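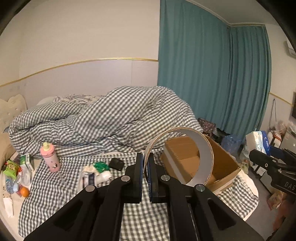
The roll of tape in the gripper, held up over the gingham bedding.

I have been meaning to write up the Prandeck open day since I got home, and then there was laundry, and then my sister came to stay, so forgive me if some of it has gone a little soft in my memory. It was one of those sticky July days when you would go to almost anything that promised air conditioning, but I'd had my name down for this since spring, when Maeve Mac Carthaigh forwarded me the sign-up page with the single word "GO" in the subject line. Maeve knows I have a weakness for machinery. I was the child who took the mixer apart.

The doors opened at 10 and there were 60 of us on the list, split into little groups so we wouldn't all be breathing down the same person's neck. I got a sticker with my name spelled right (a first!) and a paper cup of coffee, and was sent off with Fergal Gilmartin, who has been at Prandeck for years and has the kind of voice you'd want reading to you on a long drive.

Now, I had pictured a big clean hall with orange arms swinging around behind a fence. There was one of those, and I'll get to it. But Fergal took us first to the rooms where the recording is done, and those were the part I have kept talking about at dinner ever since. They are just rooms. There's a kitchen, a little office, and the bedroom, which has the prettiest scalloped headboard, all button-tufted, and a long teal curtain, and a bed with so much stuff on it that I felt right at home. Tissue, snack bag, a pink baby bottle, an orange, a box of medicine, a bottle of water. My own bed looks like that by the second day of a head cold.

The robot, in this room, is a person. I had trouble with this at first, so let me try to say it the way Fergal did. You hold a gripper in your hand, a black thing with two straight fingers and a blue textured pad on the inside of each one, and a camera looks out along the fingers so that it sees what they see. Then you do a chore with it. You pick things up and put them where they belong, with the gripper and only the gripper, and all of that gets recorded and used later to teach an arm that has no person attached to it. The arm learns from watching a great many people tidy up. I said it sounded like raising teenagers and Fergal was kind enough to laugh, although I suspect he has heard it before.

Kevin Kinsella did the demonstrating. He had a roll of wide tape by its edge, standing up between the two fingers like a big bracelet, with a cardboard box right there behind it, and he talked to us the whole time without once looking up. A roll of tape is a nice thing to start on, he told us, because you can take hold of it in so many ways. You can pinch the rim, or grab it flat, or go in through the middle, and he tries to do it differently from one take to the next so the machine doesn't get one fixed idea about tape. I had never given a thought to how I pick up tape. I have thought about it every time since.

Somebody asked about the duvet, which was heaped up over the far half of the bed, and wouldn't it be easier to make the bed first? Kevin said easier, sure, but then who would the robot be any good to? Soft things are hard, apparently. A table stays put. A duvet sinks and folds and swallows small objects, and checked fabric is its own headache for a camera, which I could well believe, having once lost a checked scarf on a checked tablecloth for most of a winter.

Then we got a turn. We each had 60 seconds with a practice gripper at a table next door, and I am here to tell you that I was terrible. My object was a packet of tissues. I squeezed too early, I squeezed too late, I chased it clear across the table, and when I finally got hold of it I was so pleased with myself that I let go to point at it. The man after me, a retired dentist named Eamon Corrigan, picked up a button on his first try and then a second button, and then looked around modestly for something smaller. Dentists! I suppose it stands to reason. We ended up eating lunch together and he told me all about his tomatoes.

You feel it in your wrist, by the way. Your own fingers do so much fussing and adjusting that you never notice, and with the gripper you have two fingers that open and close and that's your lot, so everything else has to come from the arm. Kevin keeps his elbow tucked in close. I tried tucking mine in and got a bit better, and then my time was up.

After the sandwiches (egg salad, very good, heavy on the dill) we went in to see the arm itself, which they call Bostow. Tadhg Madigan runs that side of things and he was frank with us, which I appreciated. Bostow had been trained on 2720 recordings for the one job it was going to show us, putting loose household bits into a box, and Tadhg warned us it would be slow. It was. It went down for a sponge, thought better of it, came up, went down again, got it, and the whole room made the sort of noise you make when a baby stands up. Next was a cup, no trouble. Then a sock, and the sock won. Tadhg let it try 2 times and then reached in and took the sock away, and he patted the arm on its way past, and I don't think he knew he'd done it.

I asked him whether it minded where the box was and he said that was a better question than I knew, and showed us by sliding the box over a little at a time. It followed along fine until the box was nearly behind a lamp, and then it set the sponge down very carefully on the table, exactly where no box was. They'll be recording more with lamps.

If you want to go next time, wear flat shoes, because it's concrete in the big room and there is a lot of standing. The bus from the station lets you off right by the gate. Parking is around the back past the Tapsell warehouse and fills up early, and the sign for it is hidden by a hedge, so go slow or you'll be turning around at the gas station like I did. Maeve, I owe you a lunch. I've put Eamon's tomato advice on a card by the sink and will report back when I've tried it.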